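Bench cell 2 notebook, August
Entry started 9:40. L. Ilie reading torque values, me typing.

Carried over from last entry: wrist re-zero after the cable swap, check of the approach height over the bowl, backlash at the elbow. Table layout is the standard one for the Hadetti task set, with the green bowl as the reference target. Objects stay where the layout sheet puts them until the height check is signed.

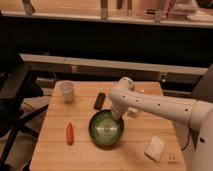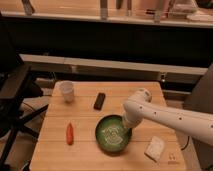 Arm over the green bowl, both views.

Zero offsets first. Joints 1 through 4 came back within tolerance of the values in the Gitum config. Joint 5 did not. It read 0 at the mechanical mark before the cable swap and now settles to one side of it, same direction every time. Luminița repeated it from both directions to rule out gear slack and got the same number. So the offset is real and it dates from the reassembly. Most likely I put the wrist flange back one step off on the spline. Corrected in software for today. The flange has to come off again to fix it properly, see list at the end.

Approach height. The old routine took its height from the table surface and added the bowl as a constant. The constant was measured on the previous bowl. I replaced it with a touch-off on the rim: come down slowly at reduced current, stop on contact, back off, store. Ran 100 cycles of touch-off alone. 100 returned a stored height, but only 77 landed inside the band we want for unattended running. The rest were all high, none low. High is the safe side, so no rim strikes, but the gripper then closes short of small objects in the bottom of the bowl.

Plotted height against cycle number. The high readings bunch in the first part of the run and thin out toward the end. That points at the joints warming up. Sârbu's note in the front of this book says to exercise the arm before any calibration and I skipped it. Second run to be done after a proper warm-up, otherwise same settings.

Elbow backlash. Dial indicator on the forearm, arm extended level, light push up and down by hand. Reading is unchanged from the last time it was written down here. Left alone. Screws on the elbow cover checked with the small driver, one took almost a quarter turn, the others were tight. Marked all of them with paint pen so we can see movement.

Cable. The new one is longer than the old one and the slack has to go somewhere. At full retract the loop must stay clear of the base rotation. Swept joint 1 end to end at low speed with the cover of the Vilau controller open and a hand on the stop. No pull on the connector. At full speed I have not tried it and would not until there is a clip on the base.

Config saved as a new file, old one kept next to it. Do not load the old one with the current flange position, joint 5 will be wrong.

Open:
- Pull wrist flange, re-index, remove the software offset on joint 5
- Warm-up script, then repeat the touch-off run
- Cable clip at base, then full speed sweep
- Ask Luminița for the torque sheet, her copy has the elbow values and mine does not
- Update bowl height in the layout sheet

Stopped 12:15, controller off, stop button left pressed.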